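Search this site... Go

We use cookies to remember your reading level. OK / Read more

Filed under: Small Questions > Home and Body

Why do we sleep?

Every night you lie down, close your eyes and stop answering when people call your name. It is a strange thing to do, if you think about it. But nearly all animals do it too. A horse can doze standing up, and a dolphin rests one half of its brain at a time, so that it can still come up for air.

When you fall asleep, your body does not switch off like a lamp. Your heart beats more slowly and your muscles become soft. Your brain stays busy. It goes over the things you learned during the day and decides which ones to keep. Maybe you practised a song on the piano and it was full of mistakes, and the next morning your fingers knew it better. Sleep has helped you.

Sleep is also the time when your body repairs itself. If you have a scratch on your knee, new skin is growing there at night. Your body makes more of the stuff that helps you grow, too.

And what about dreams? Most of the dreams we remember come in a part of sleep called REM. These letters mean "rapid eye movement". Your eyes move quickly under the lids, but your arms and legs stay almost still. Scientists have many ideas about why we dream, and they do not all agree.

In February a reader, Grigoris Mitsotakis-Vlachou, asked us why he feels sleepy when it gets dark. The answer is a small clock inside the brain. It notices the light through your eyes. When the evening comes, it tells the body to make melatonin, and you start to yawn. Bright screens can confuse this clock, so it is better to put them away before bedtime.

Written by Theresia Schwaiger
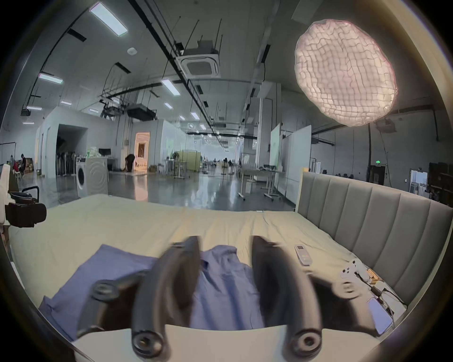 Grown-ups need sleep as well, but fewer hours than you do. A newborn baby needs the most of all, and can sleep for more than half of the day.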